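# Kitchen week at Stirkness

1 December 2019

Hi again! Last time I put up a gallery it was all drawers and door handles, and a few of you wrote to ask when we'd get to the kitchen. Well, we got to the kitchen. We're collecting examples for Hultus, our little learning system, and the plan is simple enough: one person drives the gripper by hand, everything gets recorded, and Hultus gets to study the recordings until it can have a go by itself. Each recording is one try at one small job, start to finish, with a sentence typed in to say what the job was. "Put the eggplant in the pot." "Move the saucepan to the front burner." That sort of thing.

Nele Wouters and I have been splitting the driving between the 2 of us since August. She's much smoother than I am (you can tell our runs apart in the playback, mine have this nervous wiggle right before the fingers close). We decided early on to keep both styles in. If Hultus only ever sees Nele, it's going to get a shock the first time something is a bit crooked.

The goal for the kitchen is 1,000 good tries, and as of this morning we're more than halfway. I say "good" loosely. A fumble that gets fixed counts, and I've grown pretty fond of those because they show how to recover. A fumble where I drop the thing behind the stove and say a bad word does not count.

Anyway, pictures!

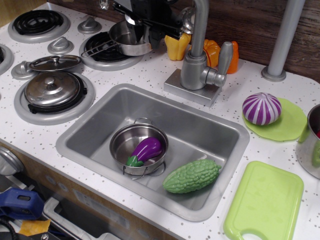
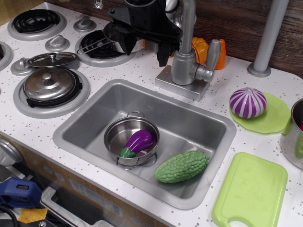 *Gripper over the saucepan, eggplant in the pot in the sink. Both from the same kitchen setup.*

The little saucepan is my favorite thing to work with and also the one that makes me grumpiest. That long wire handle is so thin, and if you come at it from a slightly wrong angle the whole pan spins away from you. Nele goes for the rim, I keep going for the handle out of pure stubbornness. I've asked her to do a batch my way, and I'll do a batch hers, so we don't end up with a saucepan habit that belongs to just one of us.

We shuffle the food and pots between batches, too. My first few lists were terrible at this! I had the eggplant starting from the same spot 9 times in a row and didn't notice until I was typing up the sentences. Now there's a sheet of starting spots from Hendriks, who looks after the recordings for us, and I just read down the sheet and set things out. It's slower and a bit dull, but the playback is a lot more varied.

Lids are next, I think. I did a handful of practice runs and the round knobs are friendlier than I expected, it's the putting back that gets me. You line it all up, you let go, and the lid slides off to one side with this awful clatter. I'm going to need more coffee for those.

After that we pack up and take everything over to Grelbridge, where there's a different counter at a different height and (so I'm told) much worse light from the windows. I'm looking forward to it. If you've done this kind of collecting yourself and have a trick for thin handles, please leave me a comment, I'll try anything once.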